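Re: [bins] Liner or no liner in the gray totes?

> We have the deep gray bin on the packing bench and the bottom is getting
> chewed up. Has anyone put a liner in theirs? I was thinking of a rubber mat
> cut to size, but then the small stuff might stop sliding to the middle,
> and I kind of like that it slides. Also, does anyone else's have a hole
> in the floor, or did we get a special one?

You did not get a special one. Ours has the hole as well, a small round one near a corner, and over the years it has eaten a respectable quantity of screws. We taped over it once. The tape lasted until the first thing with a sharp corner went in, after which we had a hole with a beard.

On liners: we have tried two. The first was a foam sheet from Kikness, which was lovely for a month and then started coming up at the edges, so that anything flat went under it and stayed there until inventory. The second was the Clidudis mat, the ribbed one. Things stopped sliding, as you feared, and they also stopped being easy to wipe up after. We went back to bare floor in December and I haven't missed either of them.

For reference, ours with a few odds and ends in it: 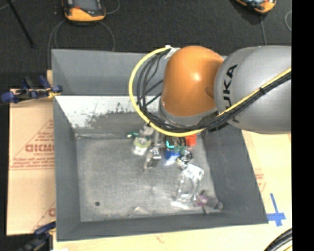

Bare floor, scratches and all. Check out the white band at the back.

The floor scratches don't bother me. They're dull, they're shallow, and no customer has ever asked to see the bottom of the bin. The back is another matter. That white strip has gone ragged along its lower edge, and I'd put a liner there long before I put one on the floor. If anybody has a strip that sticks to a sloping wall and stays stuck, please post the name of it. Gazi sent us a sample that held on through lunch.

As for the sliding, I've given up having opinions. In ours the things bunch up toward the back and down the right side and leave the left for decoration. I used to spread them out again. Then we had an order of 3,000 small containers for Weria, and somewhere in the middle of that I lost interest in symmetry. (The final count was 2,906. I'm not saying the rest went under the Kikness foam, but I did look there first.)

So my vote is no liner, wipe it down at the end of the shift, and put a proper plug in the hole if your parts are small enough to fit through. A rubber one, pushed in from underneath – from the top it just becomes one more thing in the bin.

If you do cut a mat anyway, measure the floor and not the opening. The walls slope. I have a very nice mat here that fits the opening, free to a good home.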